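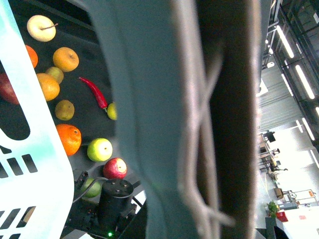 Obst richtig lagern: Tipps aus meiner kleinen Küche

Wenn ich vom Markt komme, lege ich zuerst alles nebeneinander auf die Arbeitsfläche und sortiere. Das dauert keine 5 Minuten und ich werfe viel weniger weg als früher.

Äpfel und Orangen trennen
Äpfel geben beim Reifen ein Gas ab, das Ethylen heißt. Davon wird anderes Obst schneller weich. Ich lagere die Äpfel darum für sich, am besten kühl und dunkel. Orangen bleiben bei mir im Korb, aber nicht zu viele übereinander. Wenn eine unten schimmelt, merkt man es sonst zu spät.

Birnen
Eine Birne ist heute hart und übermorgen schon zu weich. Drücken Sie vorsichtig neben dem Stiel: gibt die Stelle ein wenig nach, ist die Birne reif und kommt in den Kühlschrank. Bei Sorten mit rauer, bräunlicher Schale kann man nach der Farbe nicht gehen. Harte Birnen lege ich 2 Tage neben einen Apfel, dann ist das Gas einmal nützlich.

Zitronen und Limetten
Im Gemüsefach halten sie länger als auf dem Tisch. Eine angeschnittene Zitrone stelle ich mit der Schnittfläche nach unten auf einen kleinen Teller. Vor dem Auspressen rolle ich die Frucht mit der Hand fest über den Tisch — so kommt mehr Saft heraus.

Chilischoten
Eine einzelne Schote geht zwischen dem Obst leicht verloren und wird dann runzelig. Ich wickle sie in Küchenpapier und lege sie in den Kühlschrank. Oder ich friere sie ganz ein, sie lässt sich gefroren sehr gut in feine Ringe schneiden. Danach bitte die Hände waschen, auch unter den Nägeln.

Welcher Korb?
Meine Nachbarin Jolanta Borkowska benutzt einen Kunststoffkorb mit Schlitzen. Ich habe es nachgemacht und bin zufrieden: die Luft kommt auch von der Seite, und man kann ihn einfach abspülen. Vor dem Einräumen muss er ganz trocken sein. Bei Körben aus Weide lege ich ein Tuch hinein, denn die Enden stechen manchmal in die Schale.

Waschen
Immer erst kurz vor dem Essen. Gewaschenes Obst, das feucht im Korb liegt, schimmelt schneller. Orangen wasche ich auch dann, wenn ich sie nur schäle, und zwar mit warmem Wasser.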